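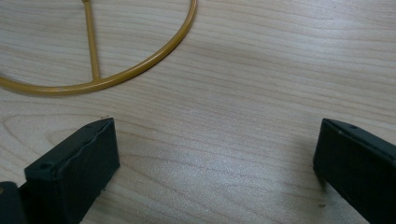 Water rings come off most tabletops if you get to them early. Start with a dry cotton cloth and rub along the mark for a minute or two. If the ring is still there, put a thin cloth over it and pass a warm iron across, no steam, a few seconds at a time. Work in the direction of the grain. On a pale top with flowing streaks that run mostly one way and swirl in places, follow the long lines and ease around the curves. Light tops hide a faint white ring better than dark ones, so look at the surface from a low angle near a window before you decide you are done.

Sticky residue from labels

Rub a little cooking oil into the residue and leave it for 30 minutes. Scrape with an old plastic card, never a knife. Wash off the oil with dish soap and water, then dry right away. The citrus cleaner from Bradico works faster but leaves a smell in a small kitchen.

Crayon and pen

Crayon lifts with baking soda on a damp cloth. Use light pressure. Ballpoint is harder. Try rubbing alcohol on a cotton swab, and test it first on the underside of the table, where a dull spot won't matter. Stop if any color comes up on the swab that isn't ink.

Scratches

A shallow scratch in real wood can be filled with a wax stick. Buy one shade lighter than you think you need, and a second one a shade darker, and blend the 2. Trisdale sells them singly at the hardware store. Wipe off the extra wax with a paper towel and buff. Wax sticks don't hold well on plastic-type surfaces. Use a repair marker for those.

Wobbly legs

Turn the table over onto a blanket and tighten every bolt by hand before you touch a wrench. Tighten opposite corners in turn. If one leg is still short, glue a felt pad to it. Cork works too but wears down. Check the bolts again in February, when heated rooms are dry and wood has shrunk a little.

Everyday cleaning

One drop of dish soap in a bowl of warm water is enough. Wring the cloth out hard. Dry the table with a second cloth, including the edges, where water gets into the seams and lifts the finish. Skip spray polish on tables where people eat.

Updated 2023-09-20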